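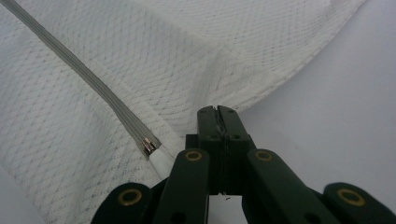 ## Open day at Pellby, March 2023

Our parish sent a carload to see how Pellby runs its family Easter trail. The drive was 106 kilometres, and the kids asked whether we'd arrived at every one of them.

Anouk Timmermans showed us through the hall: three stations, a cardboard tomb and enough glue to reassemble Jerusalem. At the foot-washing table Jamie Sowerby kept the towels moving while a toddler baptised his own sandals.

I liked the take-home prayer cards, printed in colours a grandmother can read. I was less sure about the live donkey, who had views on the centre aisle.

Morning tea was scones. We stayed for seconds.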